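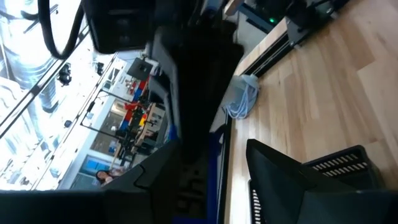
Keskinen Homes has confirmed that it will return as principal partner of the Bokport Harbour Table, the waterfront dinner held each November in support of the Bokport Family Centre. Benvinda Marinho, the company's Director of Community Partnerships, spoke with us about the program and its plans for the coming season.

The dinner raised funds for 2,131 emergency grocery parcels last year, a result Ms Marinho attributes to the breadth of local participation. "We had 30 restaurants and producers under one marquee, and many of them had never cooked alongside one another," she said. "Our role as a builder is to cover the site costs so that ticket income goes to the Centre."

Keskinen first sponsored the event four years ago, shortly after completing its Umel Street townhouses. Ms Marinho said the company had been looking for an organisation whose work was close to its building sites. "Our tradespeople live in these neighbourhoods. Several had children in the Centre's after-school program before we ever met its board."

This year's format has been revised. Guests will be seated in three sittings, the first at 4 pm to accommodate families, and the oyster bar will move to the eastern end of the wharf. Sanix Catering will again coordinate the kitchens. A silent auction replaces the raffle, which Ms Marinho described as popular but slow to administer.

Asked whether the partnership would extend beyond the dinner, she confirmed that Keskinen has agreed to refurbish the Centre's kitchen at cost. "The ovens are older than some of the staff. Drawings are with council and we would like to begin once approval is received."

Tickets will be released to previous guests first, with remaining places offered to the general public through the Centre's office. Restaurants wishing to take part may lodge an expression of interest with Ms Marinho's team.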